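How to Sort Out a Year's Worth of Garden Seeds on a Wet Afternoon

If you are anything like me, your seeds live in a biscuit tin, two coat pockets and that drawer in the kitchen which won't quite shut. I put up with this for years (and bought the same lettuce three springs running!) before I finally gave an afternoon to it. December suits the job nicely, with the catalogues starting to arrive and not much doing outside.

Gather everything first. Look in the shed, the greenhouse, the bag you took to the seed swap and the pots on the windowsill. When I did mine I had 76 packets, and I'd have sworn it was half that.

Next, check the dates. Parsnips are the fussy ones and I buy them fresh every year, but tomatoes will often come up quite happily when they're four or five years old. If you have doubts, lay ten seeds on damp kitchen paper, pop them in a bag somewhere warm and have a look in a week or so. Six or more sprouting is good enough for me, and I just sow a bit thicker.

Now fold down the tops and close them with a paper clip. Sticky tape goes brittle, and then you find carrot seed in everything.

Sort by the month you sow, and leave the alphabet alone. I did try A to Z once, and it meant going through the whole lot every time the sun came out. With months you pull out March and away you go. Anything you sow little and often, like radishes or salad, simply moves along to the next month when you've used it. 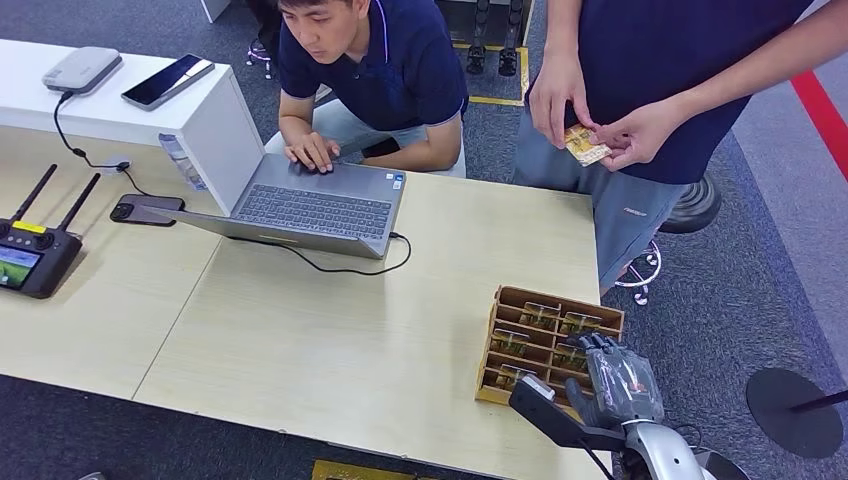 Words and picture: the Skirkura Allotments newsletter team

Something divided into small sections makes life a good deal easier, and it needn't be bought specially. Stand things upright so you can read the tops, and don't pack them so tightly that you tear one getting it out. An old cutlery tray with bits of card slotted across will do for a small collection.

Wherever you keep them, it wants to be cool, dark and dry. A spare bedroom is lovely. The shed isn't, I'm afraid, what with the damp and the mice.

Last of all, write a list of what you have and tuck it inside your catalogue, so it's there when you sit down with a cup of tea to order more beans.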